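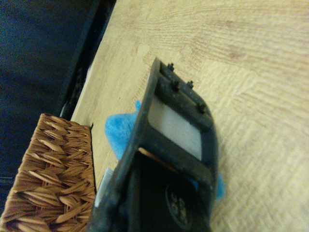

Why does the exhibition page still list the Pradby show as "upcoming" when the paintings are already on the wall?

The page takes its status from the opening date in the gallery calendar, and the calendar had the opening down for next year. Fix the date, republish the entry, and the show moves itself to "current."

So much for the short version. What follows is the rest of the ticket, kept open by request of the gallery.

Ticket 106
Site: Harms gallery, exhibitions section
Platform: Idovow
Priority: Urgent (set by customer), Normal (set by us), Urgent (set by customer)
Opened: 30th March

Reported problem

Customer writes: "The artist's statement stops in the middle of a word on the front page. It has been doing this since we put the new show up. The artist has noticed. Please treat as an emergency."

Confirmed. The statement on the front page ends at "the works in this room explore the bo" and then three dots. The full text is there when you click through, all of it, including the paragraph on thresholds. The front page teaser has a limit of 100 characters, and the title of the show uses up most of that before the statement gets a word in.

Steps tried

1. Cleared the page cache. No change, but it's tradition.

2. Raised the teaser limit. The statement now ends at "the works in this room explore the boundary between the seen and the merely hu" and pushes the opening hours off the bottom of the page. Customer prefers the opening hours. Put it back. 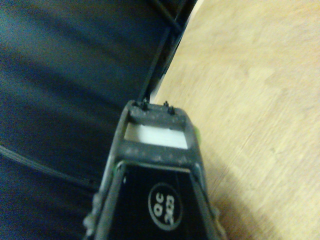
3. Asked the customer for a short version of the statement, one or two sentences, to go in the field marked "Short version." Received the long version again, in a different font.

4. Turned on "end at whole word" in the teaser settings. This was off on the live site and on in the test copy, which explains why it looked fine to us last week. Front page now ends at "the works in this room explore the" and three dots. Customer says this is better and asks if it was deliberate.

5. Checked the Flunance newsletter plugin, which pulls the same teaser. It keeps its own copy and doesn't care what we change. Logged in separately and pressed Refresh Feed, which has to be done twice, the first press being ceremonial.

Update from customer

New problem, same ticket, because opening a second one "felt rude." The captions under the seven large canvases have all shifted along by one. The first painting carries the caption of the second, and so on down the wall, and the last one is labeled "Toilets and cloakroom."
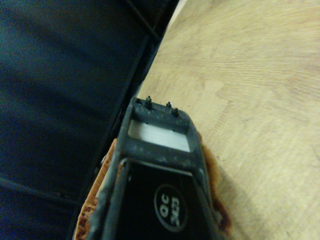

Captions are matched to works by their order in the list, and a new entry had been added at the top of the list with a caption and no picture. It was a test entry. It was called "test." I would like to blame the plugin, but the log has my login next to it. Deleted the entry, republished, and the captions moved back where they belong. The cloakroom sign has its own spot on the visitor page again.

Customer reports that two visitors had already asked for the price of "Toilets and cloakroom." I have no setting for that.

Also looked at while in there: the press page. The "read more" link on the curator's essay went to the same page it was on, so anyone keen enough to read more got to read the same amount again. The address had been pasted in without its last part. Fixed. The essay is long, and the link now does it justice.

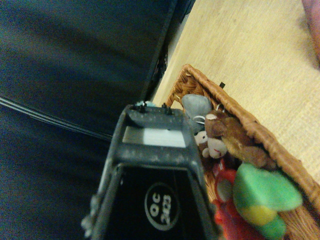

The install gallery was slow to load too, though nobody had complained. The files were going up at full size, straight off whatever they came from. I switched on automatic resizing for new uploads. Old ones will need to be saved again by hand, five at a time, which is the most Idovow will take in one go before it logs you out and forgets your name.

Still open

Customer would like the word "boundary" back on the front page. Suggested shortening the title of the show. Customer will ask the artist.

Status: Waiting on artist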